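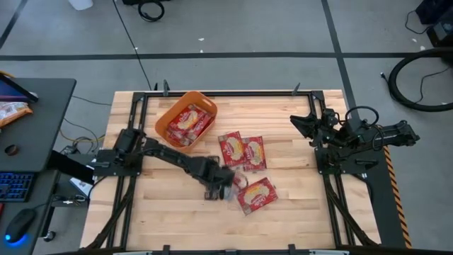
Workshop tips: bench habits for two-arm packing trials

The notes below come from the Nellbridge bench, where we compare ways of collecting demonstrations for a basket-packing task. The policy being trained is called Remus. Most of its gains in June came from how the bench was set up, and the model was left unchanged.

Scatter by card, not by hand. People drop packets in the same few spots without noticing. We drew 24 start layouts on cards and shuffled them before each block. A policy trained on 212 carded episodes cleared the bench more often than one trained on the same number of freehand episodes.

Include awkward starts. Flat, well-separated packets are easy to grasp and teach very little. At least one packet in each layout should touch a neighbour or lie on the diagonal. Glossy wrappers throw a highlight that moves with the packet, so vary the angle as well.

Turn the basket. With the basket square to the rail in every episode, Remus learned the rail and ignored the rim. Rotating it between episodes fixed most of this. Keep the colour of the basket well away from that of the bench top.

Park the idle arm the same way every time. We fold it back towards its mount with the jaws open. Variation in the parked pose showed up later as small, pointless movements in the trained policy.

Retire tired packets. Wrappers soften with handling and the fingers start to pinch film instead of contents. We swap the set after 38 episodes or so – sooner if a seam lifts.

Log failed grasps. Lebrun, our labelling script, tags them by cause. Retries kept in the training set helped recovery; retries trimmed out did not.

Check clamps and cable slack every 12 episodes. A cable that pulls at full reach will shift the wrist by a few millimetres, and the Vondano calibration routine won't catch it until Monday's full run.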